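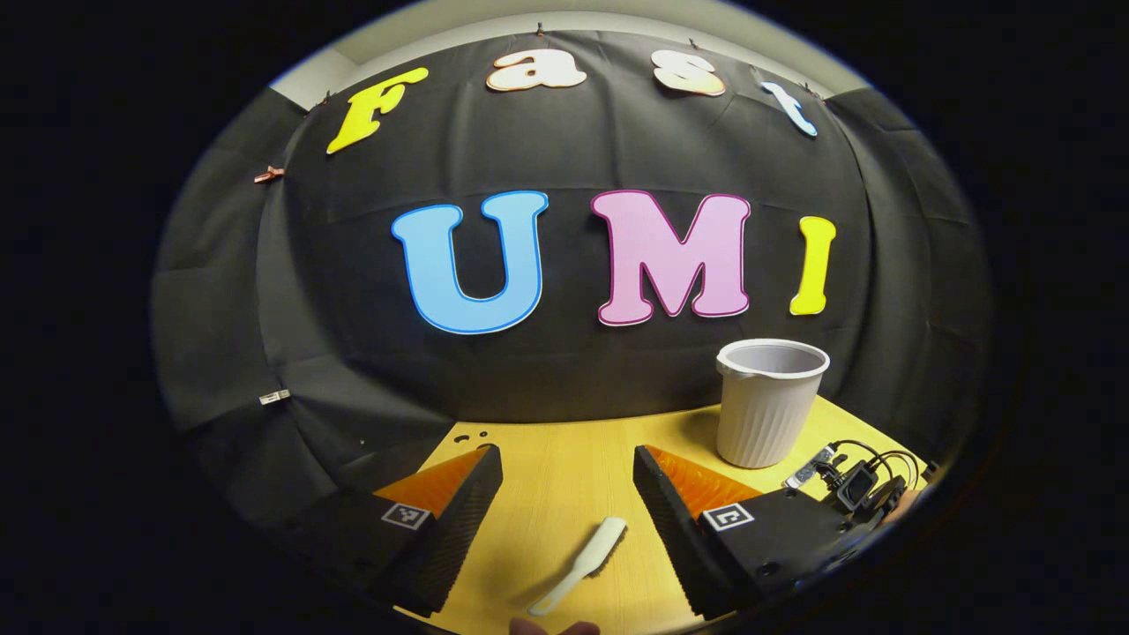
3. Good practice at the table

When Iara Mansilla and I first wrote down our rules for the hand-held gripper, we had a page and a half, and Veerle Verschueren (our very patient supervisor at Skarkunstead) kindly asked us to try again! These are the ones that survived until August:

Keep both square markers on the fingers clean and uncovered.
Open the fingers wide before going near the brush or the cup.
Keep your free hand well back once a recording begins.
Tie up any cable that could reach the fingers.

We kept 269 recordings made under these rules, and two people checked each one separately. Where they disagreed we left the recording out, which felt a bit painful on Friday afternoons, but Veerle was firm about it.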